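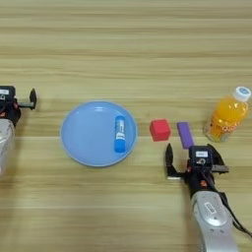 How long does it take to teach a robot arm something by steering it yourself? Longer than the task, shorter than you fear, and for me it came to four evenings before I stopped cursing at my own thumbs.

So yes, I've been learning teleoperation! Rosalba Fabbri talked me into it back in July (she can talk anybody into anything) and I kept putting it off, and then this month I finally ran out of excuses. The idea is simple enough. You drive the arms, the computer records every little motion, and later a model tries to copy what you did. Which means it copies your bad habits too, and boy do I have some.

My first night I did everything with my right hand. Everything! I'm right-handed, I wasn't thinking, and the left arm just sat there like a coat rack. Rosalba looked over the recordings and asked very politely whether I knew there were two of them. So that whole batch went in the trash, and I started over with a sticky note on my monitor that says LEFT.

The other thing I had to unlearn was hesitating. When I'm not sure of a grip I hover, back off, come in again, hover some more. A person watching would figure out I'm nervous. A model just learns that hovering is part of the job. Ermanno Fontana, who has been at this way longer than me, told me to decide on the whole move before I touch the controls and then go through with it, even if it comes out a bit crooked. I got six clean runs in a row after that and made myself a grilled cheese to celebrate.
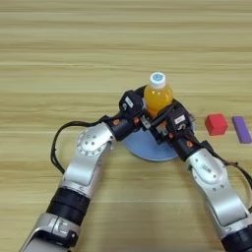 Two-arm grips are a whole other headache, though. With one gripper you only have to be right once. With two, if one side pushes a hair harder than the other, the thing you're holding starts to lean, and then you correct, and then you overcorrect, and now you're in a shoving match with yourself. What helped me was bringing both sides in slowly and closing them together, kind of like picking up a hot mug with two oven mitts. I also quit drinking coffee after dinner, and I'm sorry to report that it made a difference.

I still don't love the lag. It's tiny, but my hands notice it, and by the seventh try of an evening I'm pressing harder on the controls as if that would help. Ermanno says that goes away. Rosalba says it doesn't. Next week I want to try moving things around between runs so I can't do it all from memory, and if that goes badly you'll read about it here.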